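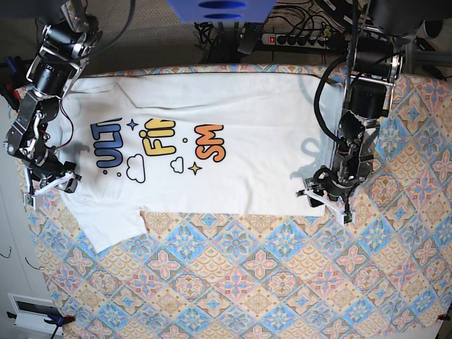
A white T-shirt with a colourful print, on a patterned tablecloth.

Govarton, June 21, 2020

Govarton's clothes swap is back, and this time it comes to your doorstep! Isano, the town's reuse group, has opened sign-ups for Pal, a free scheme that pairs households of similar sizes so they can trade clothes by the bagful.

A trial in April moved 1416 items between homes on 20 streets. 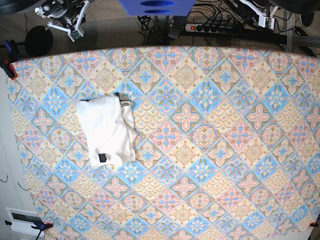
"I thought we'd get a few old jumpers," said organiser Jean Moncrieff. "People sent lovely things, ironed and everything. My hall was full for days and I loved it."

Each household can send up to 3 bags a month. Dinesh Chaudhary will run the Stinilance side of the round, with first collections there starting on Mill Lane.
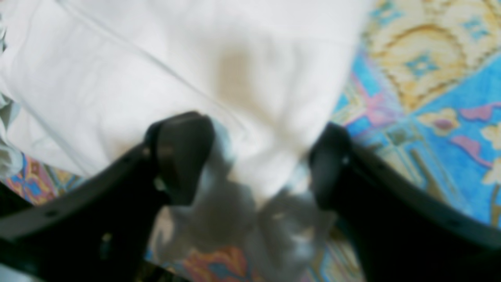
What happens to clothes that don't find a match?
They go back to the sender with the next round, or on to Isano's rag bin if you tick that box.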